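The whole valley could smell the bread by six, and Raghda Yammine, who had been awake since four with flour up to her elbows, thought it was the best smell in the world and possibly in several others!

It was the morning of the Masora crossing. Every May, when the snow let go of the upper path, the people of Eder walked over the ridge to the Abou Jaoude orchards and ate lunch with whoever they found there. Raghda had missed it 13 years in a row, what with the sea and the merchant ships and a marriage in a flat, rainy port that had ended kindly enough. Now she was home, and she was going over that ridge if she had to do it on her knees.

She packed the bread while it was still too hot to hold. She packed cheese, and a jar of her aunt's pickled turnips (bright pink, gloriously sour), and she tied her boots with a double knot the way her father used to.

"You'll want a stick," said her aunt from the doorway.

"I'll want two!" said Raghda, and took both.

Oh, the path! She had forgotten how it wriggled up through the broom, and how the stream kept turning up on the wrong side of it. She had forgotten the goats, who had not forgotten how to stare. Old neighbours overtook her, and small children overtook the neighbours, and someone far ahead was singing the song about the miller's hat with all the wrong verses.

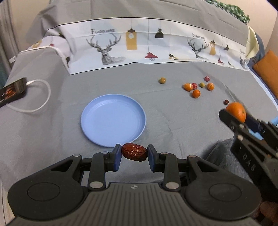 How high was the ridge at Masora?

It stood 886 metres above the sea, according to the figure cut into the marker stone, and Raghda put her palm flat on the number when she got there, as everybody did.

She had meant to save her breath for the view, but she laughed instead, a great whoop of a laugh that sent a pair of crows up out of the rocks. There were the orchards, row upon row, and beyond them a strip of water so thin and bright you could have mistaken it for a dropped ribbon. She had sailed on that water for years and never once worked out that you could see it from home.

"Is that it?" asked a boy beside her. "Is that the actual sea?"

"That's the one. I've been sick in nearly every part of it."

He looked at her with enormous respect.

They went down together, the boy asking about whales and Raghda making the whales a little bigger each time. At the first wall a woman was waving a tablecloth and shouting for people to hurry up, there were 30 of them already and the soup wouldn't stretch for ever. Raghda held up the bread. The woman dropped the cloth, shrieked her name and came running between the trees.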